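Timber Finishes Technician (Colour and Coatings)
Wattanapong Joinery, finishing shop
Full time, permanent. Posted Nov 28, 2019

Position summary

Wattanapong makes tables, counters and wall panelling for restaurants, libraries and offices. The finishing shop takes sanded parts from the machine shop and returns them stained, sealed and ready for assembly. Last financial year it put through 3,114 parts. The technician is responsible for colour matching, spray application and the written record for each batch.

The position reports to the finishing supervisor, Uthai Chareonsuk. It replaces a role that was previously split between two part-time staff.

Duties

Mix stains and dyes to an approved control sample and record the formula by weight.
Prepare step panels for each new colour, showing bare timber, stain, sealer and topcoat.
Spray sealer and topcoat by HVLP gun. Check wet film thickness on the first part of each batch and after any change of nozzle.
Denib between coats with 320 grit and remove dust before recoating.
Inspect finished parts under the daylight lamps and under the warm lamps. A part that matches under one and fails under the other is a fail.
Clean guns, cups and lines at the end of each shift.
Keep the solvent register and the filter change log up to date.

Colour range

Most current orders are for dark finishes. The Molari range runs from mid brown to near black and is applied over hardwood in two stain passes, with a light wipe between them. The Lultus range is paler and uses a single dye coat. Applicants should expect to spend the larger part of the week on Molari work, where uneven colour is the usual cause of rework. Clients accept variation within a top if it falls inside the limits of the signed sample. They do not accept lap marks, or a visible change in tone where two boards meet.

Very dark brown patches and rusty, reddish-brown blotches give a surface the mottled look shown below, with the right side generally darker. The technician will need to describe colour in similar terms on the inspection sheet, by area and by tone. "Looks fine" is not an acceptable entry.
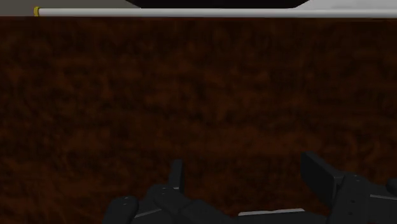

Thitima Panyasiri writes that the hardest part of the job in her first year was learning to stop adding red. A stain that seems flat in the cup can come up a full step warmer under sealer, and she now makes no correction until the test piece has been sealed and left overnight. She asks that applicants bring a notebook if they keep one, as she would sooner read old formulas than a list of courses.

Essential requirements

Trade certificate in furniture finishing, or equivalent time in a finishing shop.
Normal colour vision, confirmed by a test at our cost.
Spray experience with both solvent-borne and water-borne coatings.
Ability to wear a fitted respirator. Staff must be clean shaven where the mask seals.
Ability to lift 20 kg, and to turn larger tops with a second person.

Desirable

Experience with the Clorkico mixing software. Training can be organised for a candidate who has not used it.
Current forklift licence.

Hours and conditions

38 hours per week, day shift. Overtime is offered in August, when school and library orders fall due, and is paid at the award rate. Probation is 180 days. Overalls, gloves and respirator cartridges are supplied. Boots are covered by a yearly allowance.

How to apply

Send a résumé and the names of two referees to Cherry Mae Villanueva in the front office. Short-listed applicants will do a paid half-day trial, which consists of matching one supplied colour on two species and spraying one panel on both faces. Questions about the trial may be put to Theerawat Kongkaew at the finishing shop before noon.

Applications stay open until the position is filled.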